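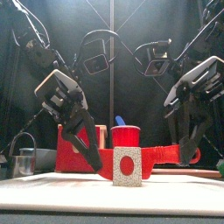 Red box and other red items on a white tabletop.

The Prultton Public Library will change its overdue policy in May. This thread sets out what cardholders need to know. Please read to the end before calling the desk.

1/ Daily fines on books, magazines and audiobooks will end at all branches. Fines already on an account for late return of these items will be removed. Cardholders do not need to apply.

2/ There are 1,413 cards now blocked over unpaid late fines alone. Those cards will work again on the first morning of the new policy. If a card has also expired, bring proof of address to any desk and it will be renewed while you wait.

3/ Lost and damaged items are a separate matter. The borrower remains responsible for the replacement price shown in the catalog. A returned item clears the charge in full, provided it is in a condition to be lent again.

4/ An item will be marked as lost 80 days after its due date. Two notices are sent before then, by email or by post according to the choice on your account. Many of the addresses we hold are out of date - please check yours under My Details.
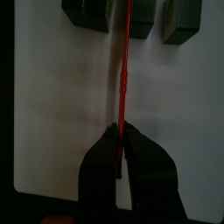
Four green blocks and a white board.

5/ Borrowing will pause on any account with an item more than 15 days overdue. It resumes as soon as the item is checked in. Computer use, study room bookings and online newspapers are not affected by a pause.

6/ Holds work as they do now. An item with a waiting list cannot be renewed, and we ask borrowers to keep to the date on the slip. The longest list at present is for the large-print edition of Drivel, of which the Kileck branch has the only copy. A second has been ordered.

7/ The book drop at Kileck stays open at all hours. The drop on Nakajima Street is emptied at 10 each morning, and anything found in it at that time is checked in as of the night before.

8/ Several residents asked at the spring meeting whether books will still come back without fines. Our own trial with children's cards gave us no reason to expect otherwise. Late returns on those cards stayed close to their earlier level, and a good number of families who had stopped visiting took out cards again. The full report is available in print at each reference desk.

9/ Income from fines has fallen for years, and part of it went to the cost of collecting it. The remaining gap will be met from the general budget. Opening hours and the book fund are unchanged.
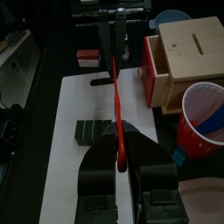 Nusrat Dogar asks whether items borrowed from other library systems are covered too, as she has two on loan at the moment and one is already late.

10/ They are not. Interlibrary loans follow the rules of the lending library, and any late fee it sets will be passed on at cost. The fee, if there is one, is printed on the paper band around the item. Please leave the band in place, and return these loans to a staffed desk during opening hours.

11/ Questions about a particular account should be sent by direct message or asked in person. We cannot discuss account details in public replies. Please do not post your card number here.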